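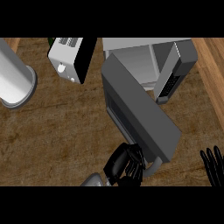
Counter layout in simulation, top view: microwave with the gripper at its lower end, toaster and white cylindrical container to the left.

Girkus Catering Services – Kitchen Automation Working Group
Minutes of the meeting held 11 September 2024, Bisht Street site, upstairs meeting room

Present: kitchen operations (chair), shift leads for prep and reheat, maintenance, IT, safety officer, staff representative, integrator (Zisurell).
Apologies: payroll, night cleaning lead.

1. Minutes of the July meeting
Accepted with one correction. Under item 4, "reheat station" should read "reheat and toast station."

2. Simulation status
Zisurell presented the current simulation build. The counter is modeled with a microwave, a toaster and other appliances, using a two-handed robot. The integrator stated that object placement is changed between runs so that the control software does not depend on one fixed layout.
Maintenance asked whether the tilted position of the microwave was intended. Zisurell will check the placement settings and report back. Runs with the microwave in that position are not to be counted toward acceptance until this is settled.
The reheat lead noted that the simulated counter has more appliances close together than the station at Bisht Street. Agreed that a second layout be built from measurements of the real counter. Maintenance to supply the measurements, including clearance behind the microwave and the position of the outlets.
Acceptance requires 650 completed runs on the second layout before any hardware is placed in the kitchen.

3. Scope of tasks
Confirmed for the first phase: opening and closing the microwave, loading and unloading covered trays, wiping the counter between batches.
Removed from the first phase: toaster work. The prep lead reported that bread sizes vary by supplier and that slices are often trimmed by hand.
Food temperature checks stay with staff. The safety officer asked that this be written into the station procedure and also posted at the station.

4. Staffing and duties
The staff representative asked for a written statement on hours. Operations confirmed that no reheat position will be cut during the trial and that the 15 staff now on the reheat rota keep their contracted hours. Hours after the trial were not discussed. The staff representative asked that this be recorded, and it is.
Duties at the station will change as follows. One person per shift will act as station attendant, covering tray staging, temperature checks, label checks and clearing stops. The second reheat person moves to plating during the lunch period.
The reheat lead raised two concerns. Attendants would stand in one place longer than they do now, and a stop during lunch would leave one person doing the work of two. Agreed that attendants rotate every 2 hours and that the plating person returns to reheat if a stop lasts longer than 7 minutes.
Pay grade for the attendant role was not agreed. Operations to bring a proposal – the staff representative asked to see it before the next meeting.

5. Training
Training will be given on paid time, in small groups, starting with the early shift. Content: start and stop, safe reach, clearing a dropped tray, reporting faults. The simulation will be shown on the meeting room screen so that staff can see the motions before working beside the hardware.
The prep lead asked that night cleaning be included. Agreed.

6. Safety
Floor marking and a stop button on each side of the station are required. The safety officer does not accept a single button at the attendant's side.
Cleaning agent: the current product, Limex, has not been tested on the gripper covers. Zisurell to test and confirm in writing.

7. IT
The station will run on a separate network segment. Fault tickets will go through the existing help desk, extension 1928. Run logs will record robot motion and stops only. The staff representative asked whether logs could be used to measure individual attendants. Operations said no, and will put this in the written statement under item 4.

8. Actions
Zisurell – microwave placement check, second layout, cleaning agent test.
Maintenance – counter measurements, floor marking quote.
Operations – statement on hours and logs, pay grade proposal.
Safety officer – station procedure draft.
IT – network segment, help desk category.

9. Next meeting
Date to be set once the counter measurements have been supplied. Same room.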